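Kolbrún Ketilsson has been folding shirts for other people for most of her working life. She started on the sorting floor at Bech, moved to the linen room at Cundeslow, and now looks after garment care at Skavovov, a small firm in Sanbridge that washes and returns club and staff T-shirts. I met her on a Thursday, a little after the morning load had gone out.

She talks about folding the way other people talk about parking a car. "You want it square and you want it to fit the space," she says. "The rest is habit."
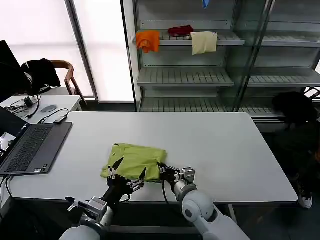
A good table matters more to her than a good technique. Her first one was too low and gave her a bad back within a month. She likes a plain white top with plenty of room, and she works close to the front edge, where the lime-green shirt is. "People put the shirt in the middle and then lean over it. Bring it to you."

On a busy day she gets through over 170 shirts, most of them cotton. She allows herself 5 minutes at the start to sort by size, and says it saves time later.

Prints need more thought. Customers want to see which shirt is which when they open the parcel, so she folds with some of the design on the outside.

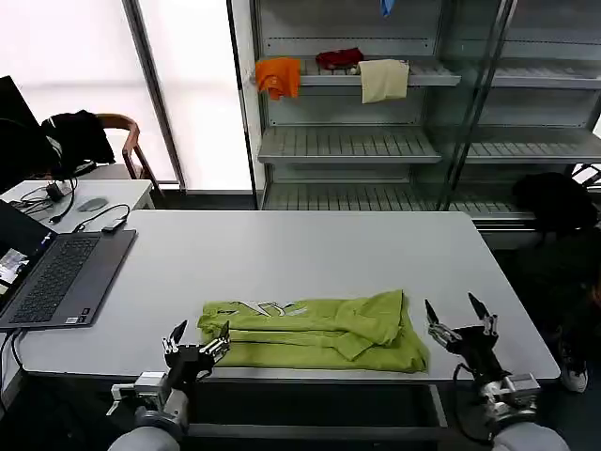

Photo: Skavovov, Sanbridge

"If the letters are on top, you can find your shirt in the pile," she says. "Inside out is fine for washing. For the shelf, no."

I asked about wrinkles. She doesn't mind a few. Cotton that has been smoothed by hand will settle under the weight of the next shirt, and she only irons when a customer pays for it – which in October, with the new season's kit coming in, is not often. Sleeves are another matter. She tucks them in before the last fold and checks them again after it. 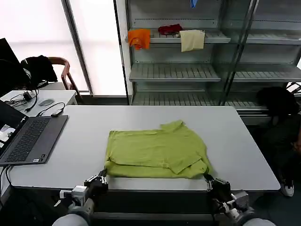 Lime-green short-sleeved shirt, folded, with the collar and a sleeve flap showing.

"A sleeve that sticks out will catch on everything," she says. "You pull one shirt from the stack and three come with it."

Her stacks stop at 23 shirts, the height of the boxes they used at Cundeslow. The boxes here are taller, but she has kept the number. Trainees are given 100 shirts in their first week and told not to hurry. Kolbrún refolds the ones she isn't happy with, usually while they are at lunch.

At home, she says, her own T-shirts go in the drawer rolled up.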